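### 2.2 What people call light wood

I went into this part of the Wendale survey thinking color words would be the easy bit. We had 565 people fill in the long form in September, and I figured they'd mostly say "tan" or "yellow" and move on. They didn't! People wrote me whole paragraphs about their grandmother's kitchen table (I kept every one of them), and a lot of them argued with the word list we'd borrowed from the Shirazi inventory. "Honey" got used for nearly anything paler than walnut, and "orange" showed up mostly as a complaint.
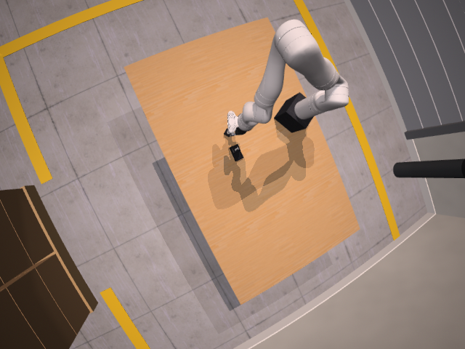
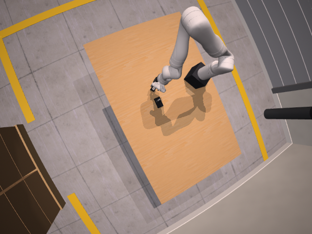
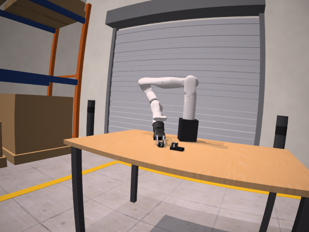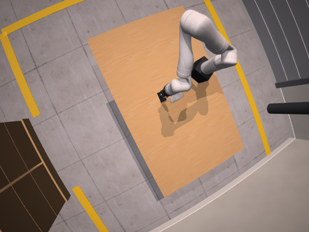 **Figure 2.** Light wood surfaces with a robot arm, computer renderings.

So I ended up coding the answers twice, once for the color word and once for whether the person seemed to like it. The two codings don't line up as well as I'd hoped, and the trouble is nearly all in "honey," which swings both ways depending on age. I tried folding in the 888 short forms from Skurnemden, but those only asked for one word, so the liking code is missing and I've left them out of Table 2. They come back in Section 4, where I look at spelling variants and at the regional words for pine.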